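Ticket 172: tip held close to skin-like surface, contact rule and wrist view check
Project: Giromis
Site: Blackburn, bench cell
Raised by: Todlow integration desk
Assigned to: Drakow controls
Status: open, waiting on rule wording
Opened: July 2021
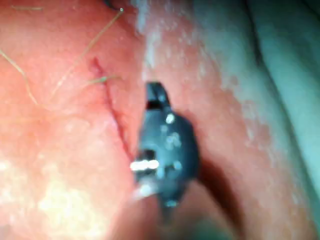 1. Problem as reported

The close-approach rule in the Giromis cell handbook says the tip must hold position when the wrist view shows "surface in focus and tip clear of it". The reviewer marked the attached view as a pass. A second reviewer marked the same view as a fail. Both followed the text as written.

The disagreement is over the word "clear". The small dark tip sits beside the lower end of the thin red line, in a channel between two rounded folds. Its upper end stands out sharply. Its lower end goes into blur, and the large soft shape in the foreground covers part of it. From one view at this range it is not possible to say whether there is a gap at the lower end.

2. Rule in force

Section 6, close approach to soft or skin-like surfaces:
- speed limit applies from the outer boundary inward
- force limit stays on at all times, including hold
- any visible mark on the surface is logged before the next move
- hold is confirmed by wrist view and by force reading together

The last line was dropped from the short version of the handbook in April. The bench has been working from the short version.

3. Checks done

Step one. Compared short and full versions of section 6. The force reading line is missing from the short version. No other differences in that section.

Step two. Pulled the force log for the hold. Logging interval was set to 400 ms. The full handbook asks for 12 ms in close approach. The log shows no value over the limit, but at that interval a brief contact could fall between samples. Log not accepted as evidence either way.

Step three. Looked at the red line. It is narrow, slightly uneven and weaker towards its lower end, near the tip. No view from before the approach was saved, so there is nothing to compare it with. Entered in the mark log as "present, origin not established". Please do not change this entry to "pre-existing" or "caused by tip" without a second source.

Step four. Checked whether the bright patch at lower left could upset the focus score. It is washed out and shiny, and so is the short highlight at the left side of the tip. The focus score takes the whole view, so strong reflections can raise it while the lower part of the tip stays unreadable. Repeated on stored views with the score limited to the area next to the tip. Results were steadier. Not yet tried in the live cell.

4. Interim instruction

Until this ticket is closed:
- use the full handbook only; withdraw printed copies of the short version
- set the force log to 12 ms before entering the outer boundary
- save one wrist view before approach and one at hold
- if the lower end of the tip is hidden or blurred, record the result as "not determined" and back out along the entry path
- do not re-enter until the mark log has been filled in

"Not determined" counts as a fail for sign-off. It does not count as a fault against the operator.

5. Comments

Drakow controls: Interval change is a settings edit, no new build needed. The focus area change does need a build. It will go in after the wording is agreed.

Todlow integration: Proposed wording for the second condition: "full outline of the tip visible, with surface seen on both sides of it down to its lowest point". This would fail the attached view, which we think is correct.

Drakow controls: Agreed on the outline. "Lowest point" needs defining, as the wrist can be rolled. Suggest "the end nearest the surface".

Todlow integration: Accepted. Will redraft section 6 and attach it to this ticket. The approach speed is outside this ticket, please raise it separately.

6 comments
0 shares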